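This card covers the simulation episodes Gredico used to plan arm-assisted prep in its staff canteen kitchen, along with the notes collected from the people who work the prep table. Keep the two together. The episodes are of little use without the notes.

# gredico-prep-sim

## Contents

- `episodes/` - 2,022 simulated episodes, one folder per episode
- `tasks.csv` - task text, object list and outcome for each episode
- `shift_notes/` - written comments from kitchen staff, by month
- `splits/` - train and held-out lists
- `CHANGES.md` - edits since the first internal release

Each episode folder holds rendered frames, joint positions, gripper state and a short log. Logs are plain text. Object names in `tasks.csv` follow the simulator's asset names, which don't always match what the kitchen calls things.

## Background

Canteen prep at Gredico ran on six people per early shift. The plan drafted in April moved fetching, sorting and clearing at the table to an arm and kept cutting, seasoning and all work with heat as human tasks. Staffing stayed at six. What changed was the order of the work: the person at the table now sets out items before the arm starts and checks them after, where previously the same person did the whole job in one pass.

Tomos Yorath wrote the task list. Anežka Murín built the scenes and maintains the splits.

## Scenes

All scenes are rendered. They use a domestic kitchen and dining layout, not a model of the canteen, and a single white arm with a black gripper standing on the floor behind the table. Table items include bread, romaine lettuce, a salt shaker, a toaster and bowls. Placement varies between episodes. 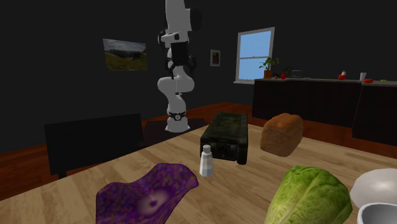

Jozefína Čierny wrote in the shift notes that the arm had taken the part of the job she could do while talking to someone, and left the parts that need full attention. She asked for the checking step to rotate every 30 minutes. The request was accepted and the rota now reflects it - see `shift_notes/rota.md`.

Other points raised more than once:

- Setting out takes longer than the plan allowed.
- Staff want to stop the arm from either side of the table.
- Task text should use kitchen words. "Clear the produce" was read three different ways.

The third point led to a rewrite of 700 task strings. The old wording is kept in the `text_v1` column.

## Known limits

1. No people appear in the simulated scenes. Handover timing can't be studied from this set.
2. Food items are rigid bodies. Lettuce in particular does not bend or shed leaves when gripped.
3. Outcome labels record the final object position only. A dropped item that lands in the target area is marked as a success.
4. Shift notes come from early shifts. Late shift staff were not asked, and their work differs.

## Use

Suitable for planning table layouts, testing task wording and training pick-and-place policies. Do not use it to estimate staffing levels or to score individual workers. The notes were given on that condition.

Names in `shift_notes/` appear with written consent. Remove them before sharing outside Gredico.

## Contact

Scene and split questions: Anežka Murín. Task wording: Tomos Yorath. Requests to change or withdraw a shift note go to Kazimír Hrubý, who also holds the signed consent forms.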